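Posow Furniture Maker Adds Open Shoe Cabinet to Entryway Line

POSOW, 23 October 2023 -- Prultar, the furniture workshop on Buenaventura Street, has added a low, open-fronted shoe cabinet to its entryway line. The piece is called the Vorna and goes on sale at the workshop's front counter this week.

The Vorna has a flat top, two sides and a single shelf, with no doors. It comes in a dark wood with a walnut-grain finish, and a thin strip of lighter banding runs along the front edges. Shoes can go on the top, on the shelf or underneath it.

Jayson Navarro, who runs the workshop, said the design came out of complaints about an earlier cabinet with tip-out drawers. That one closed up neatly but did not take thick soles well, and customers with high-backed sneakers had to lay them on their sides.

"People were buying it and then leaving their shoes on the floor in front of it," Navarro said. "So we took the front off and made the shelf deeper."

Work on the new cabinet started in April. The workshop lent out 3 early versions to households in Posow and asked them to use the cabinets as they normally would. Two of the families came back with the same request, a little more height under the shelf, and the final version has it. Another suggestion, a raised lip to keep shoes from sliding forward, was tried and dropped. It collected grit and made the shelf hard to wipe.

The first run is 200 cabinets. Navarro said the shop can build up to 500 over the winter if orders hold up, but that it will not take deposits on a second run until the first has shipped. Local delivery is free within Posow. Buyers farther out can pick up the cabinet flat-packed or pay for freight.

The sides and shelf go together with bolts, and the tool is in the box. Navarro recommends putting the cabinet where it will stay before loading it, and wiping the shelf with a damp cloth and drying it afterward. Wet boots should go on a tray first -- the finish will take splashes but not standing water.

The front room on Buenaventura Street has been set up with black curtains and a Vorna stocked with sneakers, so that shoppers can judge how pairs fit with the toes facing out. There are white ones on the top, a pale lavender-white knit pair and a pink slip-on pair on the shelf, and red-and-white and black pairs below. Customers are welcome to bring in their own shoes and try them.

A narrower cabinet for apartment hallways is being drawn up, along with a matching bench. Neither has a release date. Navarro said the bench is further along but the workshop is still deciding between a plain seat and a padded one, and the padded seat would mean sending part of the work out.

The tip-out cabinet will be sold until current stock runs out. Spare hinges for it will still be kept at the counter.

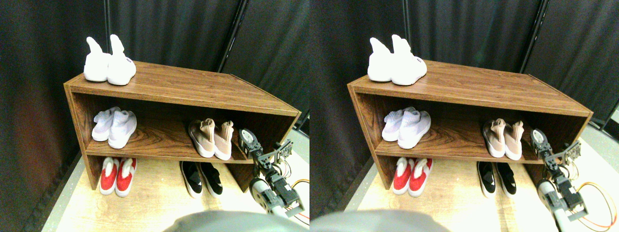
Orders for the Vorna are being taken in person and by phone during regular shop hours.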